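Ticket 900 - Padthorpe cell, arm cabling
Opened September 27, 2019

Wrist fault on the Shirima job, 12 stops in one shift. Cables hang in loose curves past the fingers and can snag on the cups.

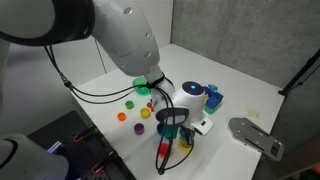
Cable run at the wrist, gripper down among the cups.

Re-tied the bundle with more slack at the elbow, less at the wrist. Ran 10 cycles - one stop, at cycle 9. Rakudo log attached. 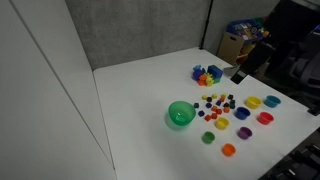
Table layout

Bowl left of the small cups, blocks between. Keep the pile of larger pieces at the back. Zonametti to quote a cable sleeve. Ticket stays open.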